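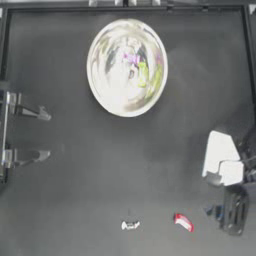 Iara Olivares asked after the last report whether the operators were getting better at the job or whether the robot was, and said she would like the two kept apart from now on. They are kept apart below. The figures for people come first and the figures for the trained controller second.

Progress report, Harasym project, second period
Prepared by the Hornham workshop for Flerasora
27 July 2024

Work done in this period

The task for this period was clearing small light items from a flat work surface into a round metal bowl. An operator drives the arm by remote control, picks up one item at a time and lets it go over the bowl. Each run is recorded from start to finish, and the recordings are what the controller is trained on.

We recorded 1,149 runs. After review we kept 772. The rest were dropped for one of these reasons: the operator stopped partway, the item was pushed out of reach, or the recording had a gap in the arm data. Runs where the operator missed a grasp and then recovered were kept on purpose. In the first period we threw those out, and the controller had no idea what to do after a miss. It would close on air and carry on to the bowl with nothing in the fingers.

The plan called for 500 usable runs, so we are ahead on that count. We are behind on variety. Too many of the early runs put the items in the open part of the surface closest to the operator's side, and too few put them near the bowl or by the clamp rail.

Operators

New operators are slow for the first day and then level off. Most of the trouble is with depth. It is hard to judge from the camera view how far the fingertips are above the surface, and people either stop high and miss or press down and trip the force limit. We lowered the top speed of the arm for the last part of the descent, and trips became less common. We also asked operators to pause before closing the fingers. That adds time to each run, but the recordings are easier to trim.

Crumpled items are harder than folded ones. They roll or flatten when touched, and there is no single good place to grip them. Operators now approach them from straight above.

We tried guiding the arm by hand as well, with the motors set loose and a person moving the wrist. It was quicker for teaching the path to the bowl. It was poor for the pickup itself, because the person's hand blocked the camera and the arm would not hold still at the bottom. We have gone back to remote control for the whole run and will use hand guiding only for setting start positions.

Controller

The controller was tested on 40 starts, none of which appear in the training set. The move to the bowl and the release are now steady. Nearly all failures were at the pickup, and most of those were with crumpled items. It does try again after a miss, which it did not do before.

The shiny bowl remains a concern. Its inner wall reflects whatever is around it, and the reflections change when the arm moves. We had planned to swap it for a dull one. We would now like to keep it, as Flerasora's own use involves polished metal and the controller will have to cope with it sooner or later. Please tell us if you disagree.

Equipment

The finger pads were replaced once. The clamp rail on the left has worked loose twice and has been tightened. Misero has been asked to quote for a second control handle so that two operators can share a shift without resetting the first one each time. The quote has not come in.

Next period

Record more runs with items close to the bowl and close to the rail. Repeat the same 40 starts with the new controller so the results can be compared directly. Begin runs with two items, in either order. The two-item work should be ready to show in October.

No change to the budget is requested. The second handle, if approved, would come out of the equipment line.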